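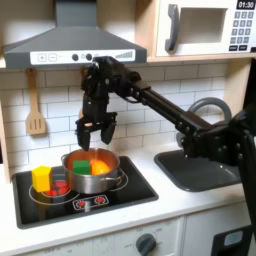

The shop assistant in Kinnear told me the pan would outlive me. She said it kindly, while wrapping it in brown paper, and I paid 300 for it and carried it to the car like a baby. By November the handle had a wobble and I had started to wonder what exactly I had bought.

Lifetime cookware is the phrase of the moment. Irneda puts it on the lid sticker. Bomen, which used to sell cheap stockpots to students, now offers a "forever guarantee" on a range that looks to me very like the old stockpots with a new box. Wania goes further and talks about heirlooms. I have no quarrel with good pans. My quarrel is with the idea that paying more is a form of saving, which seems to be what every one of these firms would like us to believe.

Take the guarantees. I read the Bomen one twice, all 17 paragraphs of it. It covers "faults in manufacture" and leaves out discolouring, warping, scratches, loose fittings caused by "ordinary heating", and anything that has been in a dishwasher. A pan that mustn't be heated in the ordinary way is a strange sort of pan. You also need the original receipt, and you pay the postage. Has anybody ever posted a stockpot? Mine would cost more to send than a supermarket saucepan costs to buy.
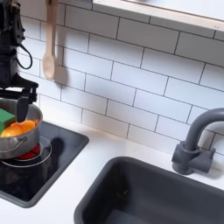
Then there is the business of layers. Three used to be plenty, and now five is the number to beat, with the brochures showing a slice through the base as if it were a wedding cake. The claim is that heat spreads more evenly. Perhaps it does. I made the same onion soup in my expensive pan and in the dented one my aunt left me, on the same hob, on two evenings running, and served both to people who are rude about my cooking as a matter of habit. They were equally rude about both.

Some of this is our own fault. We like the thought of buying a thing once. It makes a big bill feel sensible, and it lets us look down a little on whoever is buying the cheap set. But the cheap set often lasts as well. My aunt's saucepan came free with something, possibly petrol, and it has been in use for most of my life with no guarantee at all.

Irneda did reply when I wrote to ask how a lifetime was worked out. The answer was that it meant "the expected life of the product". So the pan is promised to last for as long as it lasts. I tightened the handle with a screwdriver and it has held so far, though I have gone back to making the soup in the old one.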